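Two arms and a parts case: a talk with the builder at Rarkness

Rarkness is a shared workshop behind a row of garages, open to members from late morning until whenever the last one locks up. One of the longer projects there is a pair of grippers for a two-armed robot. Its builder has been at it since August and asked to be called only "the gripper person," the name on the sign-up sheet.

The builder had made small machines at home before, mostly at a kitchen table. "I ran out of table," the builder said. "A robot with legs and two arms needs floor, and it needs people who don't mind stepping around it."

The project goes by Clanora. The arms were left as they came. The work has gone into the mounts and fingers, along with the code that tells them where to go. The fingers now in use are version 21. Version 20 was stiffer and cracked at the base.

"I kept making them thicker, and that was the wrong fix," the builder said. "The shape near the mount mattered more."

Cables have taken more evenings than anything else. Tied down tightly, they pulled on the connectors when the wrist turned, so the builder went back to leaving slack. "It looks messy and it works better. I've stopped apologizing for it."

Practice is done with ordinary things: a marker, a small circuit board, whatever fits in a tray. The builder likes a case with a hinged lid because the lid gets in the way. "On a bare table you can come in from any side. With a lid standing up, one arm has to think about where the other one is."

Every attempt goes into a log, good or bad. It stood at 3,802 entries when we spoke, and the first 1,950 were made with the left arm alone. Adding the right arm meant redoing much of the timing.

Next comes closing the lid with one arm while the other holds the case still. A member of Makokha, a workshop across town, has offered to lend a force sensor for that. The builder also plans to post the finger drawings on the Catemetti parts board, once the screw holes are in their final place.

"They've moved twice," the builder said. "I'd like them to stay put for a month first."
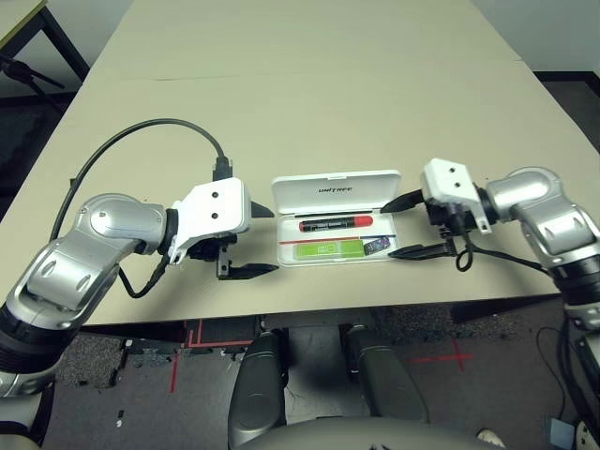

Page last changed: August, 4:20 p.m.

Members who want to try the grippers can add their names to the sheet by the door. Evening sessions are best, when the big table is free.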